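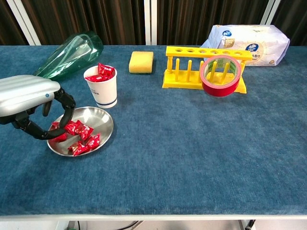 Wrapped candies on the steel plate and in the paper cup, on the blue table.

Posted in April by Lerato Mokoena

The refreshment table at the Pukcombe reading evenings has been my responsibility for two seasons, and I have been asked more than once to set down in writing how it is arranged. The following notes are offered to whoever takes over the table in the autumn, and to readers of this blog who manage a similar table elsewhere.

The table itself is long and covered in blue. The covering was chosen before my time by Marthinus Mathebula, and I have kept it. It hides small marks well, and red wrappers are easy to find on it at the end of the night. It does hold crumbs. For that reason no biscuits, crackers or pastries are placed directly on the surface, and anything baked is served from the side counter near the door. Candy in wrappers may be set out freely.

Candies are divided between a shallow oval plate of stainless steel and a paper cup. The plate is for guests who are passing by and wish to take one piece. It should never be piled high. A heaped plate looks generous for the first few minutes, but the pieces slide over the rim as soon as someone reaches for the bottom one. Five or six candies are sufficient at any time. The cup stands behind the plate and holds the reserve, and it may be filled past the rim, as guests rarely take from it while there is something on the plate in front.

I used a glass bowl for the reserve during my first season. Glass is handsome, but it is heavy to carry up from the storeroom, and ours acquired a chip on the second evening. Paper cups weigh nothing and can be replaced without discussion. Sofia Serrano has objected that a paper cup is too informal beside a polished plate. Her view is noted. I have grown fond of the combination and intend to continue with it.

Quantities are a matter of experience. A standard evening brings 24 guests, and one bag of 500 grams has proved enough for two evenings, with a small amount left over for the readers themselves. The spring gathering is larger and requires a bag of its own. I buy from the Harasym shop on the corner, where the red candies are kept on the lower shelf to the left of the register. When red is not available I wait for the next delivery. Mixed bags were tried once and the yellow pieces remained on the plate until closing — every one of them.

Setting up begins before 7 in the evening. The covering is brushed first, always in one direction, with the stiff clothes brush from the cupboard. A damp cloth should not be used, as it leaves darker patches that are slow to dry under the curtains, where little air moves. The plate is then washed, dried with a cotton towel and polished at the rim. Fingerprints show on steel more than on any other dish we own, and the rim is where people put their thumbs. The plate is placed first, then the cup, then the tissues at the back where they can be reached from either side.

Bottles are a continuing difficulty. Guests bring their own drinks, which is permitted, and they leave them on the table, which is also permitted, though I would prefer otherwise. Any bottle still on the table after the last reading is taken to the returns crate by the stairs. Bottles with drink remaining in them are kept until the following session and then emptied.

Wrappers deserve a separate paragraph. In the Dendville room, where we met previously, a small bin was placed at each end of the table, and still the wrappers were folded and tucked beneath the plate. Busisiwe Moodley suggested a second, empty cup for the purpose. We tried it in our new room last month. It was used correctly for most of the evening, until a late arrival filled it with tea. I have since written "wrappers" on the side of the spare cup in large letters and will report on the result.

At the end of the evening the remaining candies go back into their bag, which is closed with a clip and stored in the tin on the upper shelf. The covering stays on the table. The key to the storeroom is with Thulani Ntuli until the end of the season, and the stiff brush should be returned to the cupboard, bristles up.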